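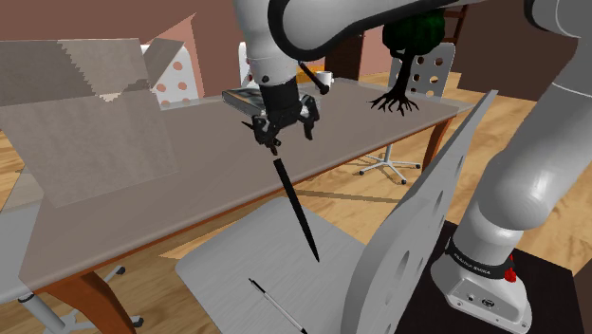

Robot arm with two-fingered gripper, indoors. Computer rendering.

Reverberation in the Gravosov hall: measurements and treatment

The large hall at Gravosov is used for dance rehearsal by Flikudance and for spoken meetings by Fundex. The two uses pull in different directions. Recorded music played through the hall speakers is acceptable to most people in an untreated room. Speech in the same room is hard to follow past the middle rows, and turning up the volume does not help. This item covers what was measured, how the numbers were worked out, and what will be installed in December.

Reverberation time is the time a sound takes to drop by 60 decibels after the source stops. It is usually written RT60. A drop of 60 decibels is hard to measure in an occupied building, as the tail of the sound disappears into fan and traffic noise well before it is complete. The usual method is to measure a drop of 20 or 30 decibels and extend the slope. We used the 20 decibel range, starting 5 decibels below the initial level. The results are therefore T20 values, and they are quoted as such in the file.

The hall has a volume of 1451 cubic meters. The walls are painted plaster over masonry, the ceiling is painted concrete, and the floor is a sprung timber deck with a hard finish. None of these surfaces absorbs much at speech frequencies. The deck does take out some energy at the low end, where it acts as a panel over an air gap. The curtains on the window wall are thin and hang flat against the glass, and drawing them made no difference that could be told apart from the spread between readings.

Readings were taken in 7 octave bands on Sun 11 August, with the ventilation off and the hall empty of people and chairs. At 1000 Hz the reverberation time was 2 seconds. The neighboring bands on the lower side were slightly longer. The upper bands were shorter, as is normal in a room of this size, where the air itself begins to absorb a useful share of the sound. The two lowest bands showed a wide spread between microphone positions and should be treated with caution. At those frequencies the room behaves as a set of separate resonances, and a single decay figure is a weak description of it.

The Sabine formula links reverberation time to absorption. In metric units, the time equals 0.161 times the volume, divided by the total absorption in square meters. Working backward from the 1000 Hz reading gives a total absorption of just under 117 square meters. One square meter of absorption is the amount provided by one square meter of a perfectly absorbing surface. A real panel gives more or less than its face area depending on the band, its thickness, its edges, and the way it is mounted.

The target for the 1000 Hz band is 1.2 seconds. A shorter time would suit speech better, but it would leave the hall dull for music and would need more panel area than the walls can carry. Putting the target into the same formula gives a required absorption of just under 195 square meters. The treatment has to supply the difference, close to 78 square meters at that frequency. People and upholstered chairs would add to the total on the day of a meeting. They have been left out of the calculation so that the hall also works with a small group.

The formula assumes that sound arrives at every surface evenly from all directions. That assumption is poor in a hall with a hard ceiling, a hard floor, and all its treatment on the walls. Sound traveling up and down between floor and ceiling never meets the panels, and the measured time ends up longer than predicted. It is also poor where all the absorption is on the ceiling, as the walls then exchange sound between themselves. For this reason the treatment is split between the ceiling and the two long walls. The end walls stay as they are, apart from a strip behind the lectern position.

Three types of absorber were compared. The first was a thin felt panel fixed directly to the wall. It performs well in the upper bands and does very little below 500 Hz, so the hall would have lost brightness and kept its boom. The second was a thick mineral wool panel with a fabric face, mounted on battens with an air gap behind. The third was a perforated board over the same wool. The board resists impact but costs more, and its absorption is concentrated in a narrower range set by the hole size and spacing.

The order placed with Forsberg uses the second type for the ceiling and upper walls, and the third type for the band of wall that people can reach. The lower band is the part most exposed to knocks from rehearsal equipment and stacked chairs. Fabric panels in that position would be damaged within a season. No treatment is planned below the level of the barre fixings.

Air gap depth matters more than is often assumed. A porous absorber works by resisting the movement of air, and air movement close to a rigid wall is small. Moving the panel away from the wall puts it in a region of greater movement and extends its useful range downward. The ceiling panels will hang on adjustable wires and will have the larger gap. The wall panels are limited by the clear width needed at the side doors.

Flutter echo is a separate fault and does not show up in the reverberation figure. It is heard as a rapid buzz after a handclap, and it comes from sound bouncing between parallel hard surfaces. In the Gravosov hall it is strongest between the long walls near the center line. It will be controlled by staggering the wall panels so that a treated area on one side faces an untreated area on the other. This breaks the path with less material than covering both sides.

Background noise was logged with the ventilation at each fan setting. At the top setting, the supply grilles raise the noise level enough to mask consonants in the rear part of the hall, whatever the reverberation time. Acoustic panels will bring this down slightly by reducing the build-up of sound in the room, but they do not act on the source. Until the grilles are replaced, meetings should be run with the fans at the middle setting. The carbon dioxide readings at that setting were within limits for the usual attendance.

The speaker system will be checked after the panels are in. The existing equalizer curve was set by ear in the untreated room and has a cut in the lower midrange to compensate for the boom. Once the boom is reduced, that cut will make speech sound thin. Groups that bring their own mixers should save their present settings under a separate name and start from a flat curve.

Installation is scheduled for December, during the rehearsal break. The ceiling goes first, as the lift platform needs the full floor. Protective boards will be laid over the sprung deck, and the platform must not be driven on uncovered timber. The wall panels follow. Flikudance storage along the east wall has to be cleared before the work begins. Fundex meetings that fall in the installation period move to the small room on the ground floor, which has a carpet and a suspended ceiling and needs no treatment.

The measurements will be repeated with the same microphone positions, the same source, and the same fan condition. If the 1000 Hz band comes in above the target, the ceiling grid has spare fixing points over the rear third of the hall. If it comes in below, panels can be removed from the upper walls without marking the plaster. Results for all bands will be printed in the issue after the work is finished, next to the August readings.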